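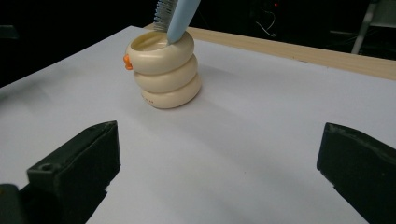
4.2 The open-day session

The second part of the study took place during the public open day at the Panstead site on 02/02/2026. We had two aims. The first was to collect demonstrations from people with no training in robotics. The second was to see how much of our lab protocol would hold up when visitors came and went as they liked and the operator had to talk while working.

Visitors were shown one task, removing a brush from a cup, and were then invited to try it with the hand-held gripper. The gripper has the same finger geometry as the one mounted on the Fortin arm, so recordings made by hand can be used for training without a change of tool model. Figure 3 shows a view from the gripper camera with the fingers apart and the light blue brush standing in the duck-shaped cup. The cup was placed on white paper, as in the lab sessions at Bemisberg.

Each visitor received a spoken introduction from one of the authors (Wenceslao Benítez) and one practice attempt, which was not kept. The instruction was the same for all: take the brush by the handle, lift it clear of the rim, and lay it on the paper. We did not correct grip or speed. Visitors who asked for advice were told to do it the way they would with their own hand.

Recordings were logged in Skedura, our scheduling and annotation tool, under a session number only. No names or ages were stored. In total 214 attempts were saved, compared with 839 from the lab sessions in January. Of the open-day attempts, 18 were dropped before training, most of them for a missing start marker. The marker is set with a button on the grip, and visitors who were watching the brush tended to forget it.

Two differences from the lab data stood out. Visitors approached the handle from a wider range of directions, and they often paused with the fingers open close to the cup before closing them. Our trained operators almost never pause at that point. We kept the pauses in the data and did not trim them - the effect on the learned policy is covered in Section 5.

The cup itself caused more trouble than we had planned for. It is light, and a sideways pull on the brush can drag it along the paper. In the lab we treat a moved cup as a failed attempt. For the open day we marked it as a separate outcome, so that these attempts could be included or left out later.

Figure 3. Gripper camera view of the brush task. The brush is in the cup and has not been grasped.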